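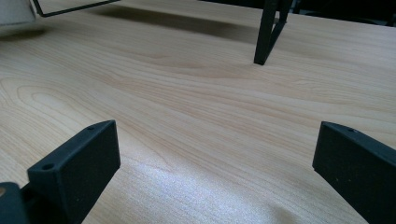 Page last modified: February, 4:10 pm

Finish trials, second batch

Very pleased with this lot! Murray Maihi came over from Lakley with the new shellac flakes and we finally got the sample boards going. Six boards, all sanded the same way and wiped down with alcohol before the first coat. I used the 2 lb cut on all of them, strained twice through the paint cones (the Jovstead flakes leave more grit in the jar than the old ones did, but they dissolve overnight if you shake the jar before going home).

Boards A to C got shellac only. D and E got shellac with the Vitale wax on top, and F is the odd one – thinned varnish over one sealer coat. F looks wonderful already. The grain has a depth to it that I couldn't get out of wax at all last time, and I'd happily do a whole table that way.

Shop was at 57 degrees when I started and the first coat on A went cloudy near one end. Murray said to leave it alone and put the heater on, and by lunch the haze had cleared. Good to know for the rest of the winter. Waited two hours between coats after that.

Rubbing out: 3,000 grit on the little foam pad, with soapy water. Go lightly at the corners, I went through on C and had to touch it up with a brush. Glare off a smooth top under the overhead lights hides scratches completely, so check from a low angle with the hand lamp before calling anything done.

Still to do: water ring test on all of them, coffee on B and F, hot mug on E. Murray wants to try the Avusard pad for the last coat and I want to see that too – his old cotton one sheds. Jar of leftover cut is on the top shelf, labeled. Please don't use it for knots, there's a separate can for that.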